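Backlund Digital Thermometer Probe Covers, box of 500. Single-use sleeves in clear film, for oral and underarm readings. For use with the Backlund Cireo thermometer only. Latex-free, supplied non-sterile.

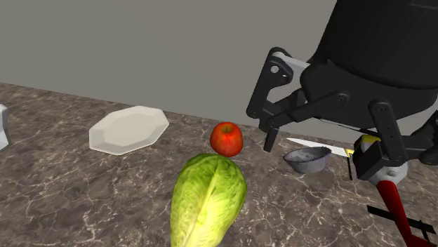 Erhan Başaran: Fits the Cireo well, but push until it clicks or the reading comes out low.

Fit one cover per reading and discard after use. Store dry, below 30 °C. Order code 683. 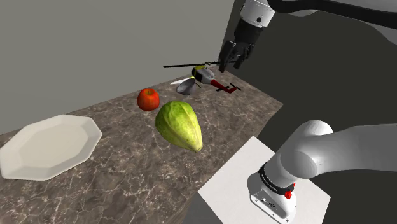 Counter with plate, apple and chayote

Covers are packed on backing strips. Do not use a cover if the film is torn or creased.

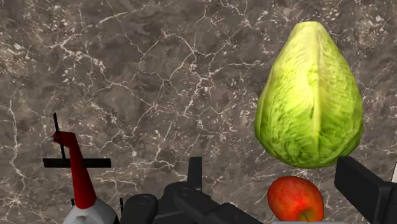
Probe covers do not replace cleaning. Wipe the probe with an alcohol swab at the end of each day. Put the thermometer down on a hard, wipeable surface; polished marble like that under the cabbage will do, but keep swabs off it. Also available in boxes of 900.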